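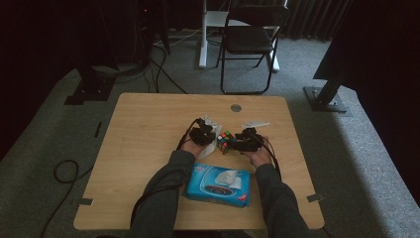 Both grippers, one cube, and the wipes within reach

Plalent thread, November 2019! Lots of you asked how the hand-held grippers are coming along, so here goes – long one, sorry in advance. 1/

Quick recap for new people: Plalent is my pair of grippers that you hold and work yourself, one per hand. I wanted to learn what a robot hand feels like from the inside before I build an arm to carry it. 2/

The white fingers are the third shape I've tried. The first ones were straight and kept snapping at the root. I thickened the base in September and haven't broken one since (touching wood as I type). 3/

Cubes are my favorite thing to practice on. Flat sides, sharp edges, and you can tell right away from the colors if it rolled on you. Tissues are way harder! They fold up, they drape, they stick to your knuckles. I love them and I hate them. 4/

Cables next. One per gripper, run back along the arm. I tried a lighter cable and it kinked at the elbow every time I reached across the table, so I'm back to the heavy stuff and giving it plenty of slack. 5/

Spent so far: 742 dollars, and that's with me reusing everything I could. Motors ate most of it. The Gillum workshop lets members print for the price of the plastic, which saved my bacon on the fingers. 6/

My log says 186 practice grabs this month. Passing the cube from left to right is getting smooth. Right to left is still clumsy and I think that's me, I'm hopeless with my left hand. 7/

Still to fix: 2 screws that work loose on the left housing, and a squeak I can't find. If you've used thread lock on printed parts, tell me which kind, please – I don't want to melt anything. 8/

Next up is softer fingertips. I have a scrap of rubber sheet and a lot of hope. 9/9

Home | Explore | Build Logs | Saved | Log in

More from this author
Pitari: a desk lamp that follows your hand
Bastos wheel base, part 2
Printing fingers at Gillum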